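Home | News | Events | Membership | Contact

Laner Nature Club Opens Spring Bird Walks to Everyone
9/23/18
By Uchenna Akpan

The Laner Nature Club is thrilled to announce that its guided bird walks along the Skekeck River will be free and open to the public from now on, members or not! The walks have been a club tradition for years, and with the new boardwalk at Drusanov Marsh finally finished, there is room for a lot more people to come along.

The new season begins with the fall migration and runs through the end of March. Walks leave from the marsh parking lot at sunrise and last three hours, with a good long stop at the heron overlook (bring a snack, you will want one). Loaner field guides are available at the trailhead, and walk leaders are happy to help beginners get a pair of binoculars focused before the group sets off.
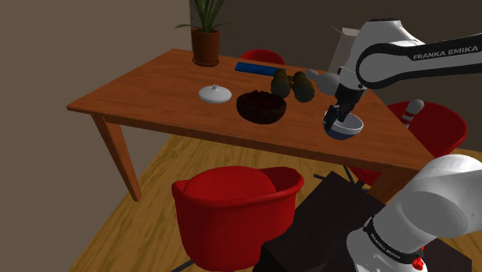
"I have walked this river since I was a boy and I still come home with something new in my notebook," said Dušan Koubek, who will lead the early group. "Last fall it was a sora, right out in the open, strolling along like it owned the mud. I want more people to have a morning like that."

Club records now list 64 species seen from the boardwalk alone, and that was before the whole length of it was open. Wood ducks, kingfishers and marsh wrens are regulars. The big draw later in the season is the snow geese, with a flock of 3000 counted on the north fields last winter, and anyone who has heard them all lift off at once will understand why we get so excited about it.

Families are very welcome. Jelle Dekker will lead a shorter walk for kids ages five and up, at an easy pace and with plenty of time for frogs, feathers and questions. The boardwalk is level from the parking lot to the overlook, so strollers and wheelchairs can make the whole trip.

After each walk, everyone is invited back to the Mfinanga Room at the Laner library to warm up, go over the morning's list and argue about sparrows. Shota Furukawa will have his sketchbooks out, and he has promised to show anybody who asks how to draw a wing that looks like a wing. 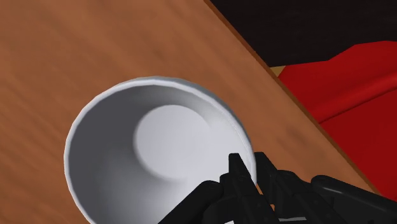
A white cup on a wooden tabletop.

There is no need to sign up ahead of time. Wear shoes that can get muddy, dress in layers, and please leave dogs at home, as the marsh is a nesting and resting area all year. Walks go on in light rain, which can be a wonderful time for rails, but are called off for thunder or high wind.

Questions about the walks can go to Gyula Major at the club desk inside the library. Come out and see some birds with us!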